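I've been making costumes for our opera group in Hambridge for 16 years, mostly on the kitchen table, and people keep asking me for the cleaning and mending bits in one place. So here they are, in no special order, with apologies to anyone who has heard me go on about collars already.

## Make-up on collars

Greasepaint is mostly grease (the clue's in the name) so water on its own just pushes it about. Scrape off what you can with the back of a butter knife, dab on a little neat washing-up liquid, and work it in from the wrong side with an old toothbrush. Leave it for 10 minutes and rinse cool. Do it twice before you let the thing anywhere near a hot iron – heat sets it, and then you've got a tan line round the neck for every Don Giovanni to come.

Better still, tack a strip of white cotton tape inside the collar before the dress rehearsal. Big loose stitches! You want to be able to rip it out at eleven at night and put a clean one in.

## The vodka spray

Yes, it's real, and yes, I buy the cheapest bottle in the shop. Half vodka, half water, in a plant mister. Turn the coat inside out, spray the armpits until they're damp, and hang it somewhere with a draught. By the matinée it smells of nothing at all. Test a seam first on anything silk or anything with old dye in it, and keep it well away from candles and heaters. Melur Pelupessy, who sings our mezzo parts and has a very good nose, once sent a waistcoat back to me because I'd tried to get away with lavender water instead.

## Velvet

Don't iron it. I know you want to. Hang it in the bathroom, run the shower hot with the door shut, and brush the pile up with a soft clothes brush once it's had a good steaming. For stubborn creases lay it face down on another bit of velvet, or a thick towel if you haven't any, and hover the iron over the back without touching.

Crushed velvet is more forgiving, and from row F I can't tell the difference anyway.

## Hems that have to change singer

We swap casts halfway through a run, so I leave three inches in every hem and put it up with herringbone stitch in a thread one shade off. One shade off is so I can find it again under a bad lamp. Rami Boutros is a good head taller than our other baritone and they shared a cloak all through December. I had it down in half an hour each time, with a cup of tea next to me.

Iron-on tape is fine for a curtain. On a costume it goes stiff, catches the light and leaves glue behind for ever.

## Corsets and anything with bones

Singers need room at the bottom of the ribs. I lace the back with flat elastic for the last four pairs of eyelets and ordinary lacing above that, and you really can't see it under a bodice. Ask them to sing a long phrase in the fitting, not just stand there! If a bone starts poking through, cap the end with a blob of clear nail varnish, let it dry, then patch over it with a scrap of twill.

## Buttons and beads

A jam jar for each production, with the name on the lid. I started this after the Carmen where I spent a whole interval sorting through 796 buttons in a biscuit tin looking for one brass one. (I counted them later, in a temper.) Sew heavy buttons on with waxed thread and a tiny flat button behind the cloth, so the strain isn't all on the wool.

For beading, knot off every fifth bead. It's slow, but when a string goes you lose five and not the whole front of Violetta.

## Putting it all away

Everything goes to bed clean. Moths like a bit of sweat and face powder far more than they like clean wool. Cotton bags for the good things, old pillowcases for the rest, and no plastic, or you'll open it next year to a smell of pond. Stuff sleeves with tissue and lay the heavy gowns flat, as the beading drags the shoulders out if they hang.

Wigs sit on upturned flowerpots in my spare room. It's a bit of a shock for guests.

Shoes get newspaper in the toes and a wipe of polish, and I write the size on the sole in chalk pen. Shoaib Swati keeps asking me to do a page on dyeing shoes, so that'll be next, once I've got the last of the red off my sink.
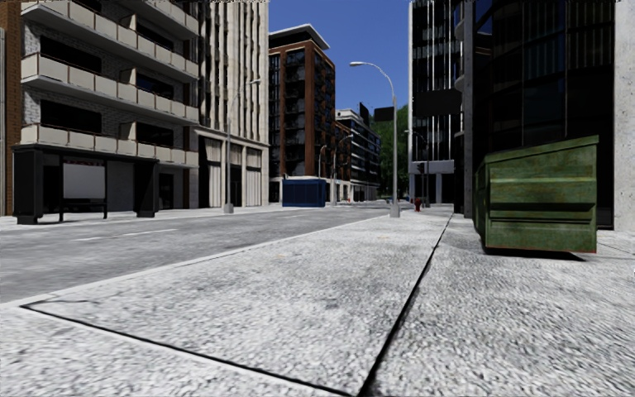
*Green dumpster on the pavement, with the road alongside*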